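The Grip That Was Not There: Lessons from a Stopped Cell at Vedura

Last updated: June

The fault that halted work at Vedura's handling laboratory in the spring lasted, in its visible form, less than a minute. A robot arm closed its gripper on a block, lifted it and began to carry it across the table. Part of the way over, the fingers opened. The block fell, rolled and came to rest against the base of the second arm, which had already begun its own movement towards the same space. The two arms did not touch. The operator pressed the stop button and both of them held their positions.

No one was hurt and nothing was broken. The laboratory nevertheless took the cell out of service for 25 working days, and the report that followed has been read well beyond the building. It deals with a kind of failure that many small automation groups will recognise, in which every part of a system does what it was told to do and the result is still unsafe.

Vedura uses its two-armed cells to develop sorting and placing routines for light goods. The tasks are simple by design. Coloured blocks are set out on a covered table, and the arms pick them up, move them and set them down in a required order. The routines are later adapted for customers who pack small items by hand and wish to pass some of that work to machines. The largest of these customers at the time was Lambert, a supplier of boxed craft goods, which was waiting for a trial line.

Gerd Böttcher, who leads the laboratory's safety work, was in the next room when the stop was called. His first decision was to leave everything as it was. The power to the arms was held, the blocks were not moved, and the operator was asked to write down what she remembered before speaking to her colleagues. Mr Böttcher had introduced this rule two years earlier, against some resistance from staff who felt that it wasted the better part of a morning.

"If the table is cleared first, the only evidence left is the log," he said. "The log tells you what the machine believed. I wanted to know where the block was."

The log was, in fact, quite clear. According to the software that coordinates the arms, a package known within the laboratory as Codus, the left gripper had taken hold of the block and had kept hold of it until the end of the movement. There was no record of a drop. Codus had given the right arm permission to move on the understanding that the left arm would carry its load to the far side and leave the middle of the table free.

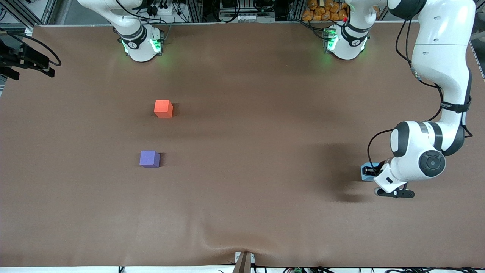

The investigators began with the gripper itself. The fingers were removed, measured and tested, and no fault was found in either the motor or the moving parts. They then looked at the cable that carries signals along the arm to the wrist. The cable was sound when the arm was at rest and sound when the arm was fully extended. When the elbow was bent sharply and the wrist turned at the same time, however, the signal was lost for a very short period. Over a test of 2,000 movements, the loss was recorded 82 times.

In almost every one of those cases it made no difference. The gripper kept its last command until the signal returned, and the movement continued. In 4 cases the signal returned in a damaged form, which the gripper's controller treated as an instruction to go back to its starting position. The starting position was open.

That explained the drop. It did not explain why Codus had recorded a firm grip throughout, and it was this second question that occupied most of the investigation. The answer lay in a change made the previous winter. The gripper is able to report the width between its fingers, and Codus had formerly checked this figure several times a second. The checks slowed the routines, and a decision was taken to read the width once, at the moment of closing, and to rely on that reading until the next command was sent. Cycle times improved. The change was reviewed by two engineers, both of whom considered the question of whether the gripper might fail to close. Neither considered that it might close properly and then open.

The report is careful in what it says about this decision. It does not describe the change as careless, and it notes that the review was carried out in line with the procedure in force. It does state that the procedure asked whether a change would affect performance and did not ask what information would be lost as a result of it. The form has now been rewritten. Engineers who remove or reduce a check must name every other part of the system that depends on it, and a person who works on each of those parts must sign the form.

The matter of the second arm was treated separately. Arms of this size are light and move at modest speeds, and it would be easy to regard a near meeting between two of them as a question of repair costs. Mr Böttcher does not accept that view. Operators at Vedura reach on to the table between runs to reset the blocks, and they judge whether it is safe to do so partly by watching which arm is moving. An arm that enters a space on the strength of a false record is, in his words, "an arm that the operator cannot predict, and that is the only hazard I am really paid to care about".

For this reason the laboratory has stopped allowing one arm to enter the shared part of the table on the basis of a record alone. The position of the other arm must be confirmed from its own joints, and the width of the gripper must be confirmed at the same moment. If either reading is missing, both arms stop and wait for the operator. The routines are slower as a result, although the loss is smaller than had been feared.

The cables were replaced on all of the laboratory's arms, including those that had shown no fault. They now follow a longer path past the elbow, with more slack at the wrist, and they are inspected each week with the arm bent as well as straight. The gripper's controller has been altered so that a damaged command is ignored and reported. Gotus, the workshop that assembles the cells, has taken the new cable path into its standard drawings.

Some disagreement remains. Several of the engineers argued that the arms should respond to a lost signal by holding still with the gripper closed. Others pointed out that a gripper that will not let go presents a danger of its own, especially where fingers or sleeves may be caught. The present arrangement is a compromise. The gripper holds its load with reduced force, and a release button has been fitted within reach of the operator's usual place. The report describes this as acceptable for light blocks and says plainly that it has not been assessed for anything heavier.

Lambert was told of the fault on the afternoon it occurred, before its cause was known. The trial line was delayed and its opening date moved to the autumn. A short version of the report was sent to the firm's own staff, who will be working beside the machines, and a meeting was held at which they could put questions to the people who had written it. Most of the questions concerned the release button, and one of them led to its being moved to the other side of the table.

The cell returned to service in June. For its first month it ran at half speed, with the width of the gripper shown on a screen facing the operator. The screen was meant to be temporary. The operators have asked to keep it, and a second has been ordered for the neighbouring cell.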